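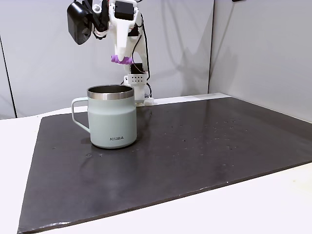
Mug on the work table

Search jobs Enter keyword or location Go

Weekend barista wanted – Plundard, the cafe on Holuleck Street. 18 hours a week, two shifts, starts in February. Opening up, espresso, dishes, some baking if you like it. Experience nice but we'll train. Must be ok with early mornings, first shift is 6 am and the bus dosen't run yet. $18 an hour plus tips, free lunch. No resumes over a page pls. Send a few lines and a phone number to Gifty Bawa, or drop by after the lunch rush – ask at the counter.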